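Showing a Robot How to Do a Job

Suppose you wanted to teach a friend to tie a bow. You could write out every step, but it would take a long time and your friend would probably get in a muddle. Most people would hold the ends of the string and say "watch me".

Some robots are taught in much the same way. A person moves the robot through a job, and a computer keeps a record of it. After a lot of turns, the computer looks for what the turns have in common and the robot tries the job by itself.

Bríd Buckley and Paavo Turunen teach robots at a workshop called Koskela. The job they have been working on since October is handling the parts inside a desktop computer. The robot arm is called Gronar.

Why computer parts?

Open up a desktop computer and you will find a large flat board. It is called the motherboard, and the other parts plug into it. One of those parts is the processor, or CPU, which does the computer's sums. It is flat and has a shiny metal lid. The lid helps carry heat away, so people call it a heat spreader.

The processor sits in a holder called a socket. It must go in the right way round and it must lie flat. If you push it in crooked, you can spoil it. Memory sticks are long and thin, and they go into long, thin slots.

People can do this with their fingers after a bit of practice. Your fingertips feel when something is not sitting straight, and you stop pushing without thinking about it. A robot has to be shown.

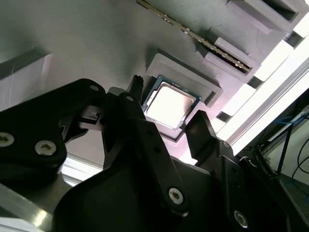 Learners do not have to begin on a real computer. A practice board can be made on a 3D printer, with a socket and memory slots in the places you would expect. It does not work as a computer and it has no electricity in it. If a robot squashes a corner of it, you can print another.

Two ways to show a robot

The first way is by hand. The person takes hold of the arm and pushes it gently along. The motors in the arm are set so that they do not fight back. While the arm moves, sensors in its joints measure how far each one has bent. It is a bit like someone holding your hand while you learn to write.

This works well for big, slow movements. It is harder for small ones, as an arm can be heavy and your own hands get in the way of what you are trying to see.

The second way is by remote control. The proper word is teleoperation. "Tele" comes from a Greek word meaning "far", although the person might be sitting at the next table. At Koskela the person holds a controller called a Trullau. When they move the Trullau to the left, the arm goes to the left. When they squeeze it, the gripper closes. The gripper is the part of a robot that does the work of a hand.

Bríd likes remote control better for computer parts. "You can take a big movement of your own and turn it into a tiny movement of the robot," she says. "If my hand shakes a little, the robot doesn't have to shake as well."

Paavo used to drive cranes, and he says the feeling is much the same. You have to look at the thing you are moving and forget about your hands.
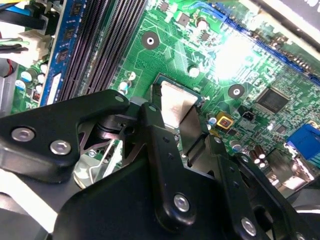
A metal plate held upright in the gripper's jaws, over a green motherboard.

What gets written down

Each turn at the job is called a demonstration. During a demonstration the computer saves several things together. It saves where the arm is. It saves how far open the gripper is. It also saves pictures from a small camera fixed near the gripper, so that it has a close view of the job.

All of these are saved 10 times every second. When the robot learns, it matches them up: when the view was like this, the person moved the arm like that.

One demonstration is not enough. If the robot had only been shown the job once, it might copy that one set of movements exactly, even if somebody had nudged the board a little to one side. So the teachers change things. They turn the board. They move the lamp so that the light falls differently, as shiny metal can look grey from one side and bright white from the other. They start with the arm high up, or low down, or off to the left.

The Koskela team has saved 3889 demonstrations. On a good day Paavo can do 47 before his eyes get tired. 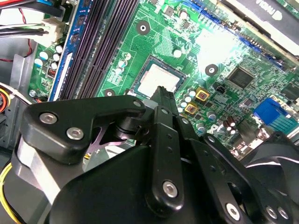 Surow Young Readers, page 10

What about mistakes?

You might think that the teachers throw away every turn that goes wrong. They do throw some away, such as the ones where a part is dropped on the floor. But turns where the person goes a bit wrong and then puts it right can be very useful. They show the robot how to get out of trouble. A robot that has only seen perfect turns may not know what to do when it is slightly off course.

A robot does not understand a computer in the way you might. It does not know what a processor is for. It has learnt which movements usually follow which views, and if you gave it a very different board it could easily get stuck. Then somebody would have to show it some more.

Try it yourself

You will need 2 people, a scarf, a mug and a spoon.

One person is the robot and wears the scarf as a blindfold. The other is the teacher. Put the mug on a table and give the robot the spoon.

First, the teacher holds the robot's wrist and guides the spoon into the mug. Do this a few times, then let the robot try alone.

Next, move the mug a little way along the table. Can the robot still do it? Now take off the blindfold and try again.

Swap places and have another go using words only, such as "left", "down" and "stop". Talk about which way was easiest for the teacher and which was easiest for the robot.

Words to know

Demonstration: one turn at a job, done by a person so that a robot can learn from it.

Gripper: the part of a robot that holds things.

Motherboard: the large flat board inside a computer that the other parts plug into.

Sensor: a part that measures something, such as how far a joint has bent.

Teleoperation: working a machine by remote control.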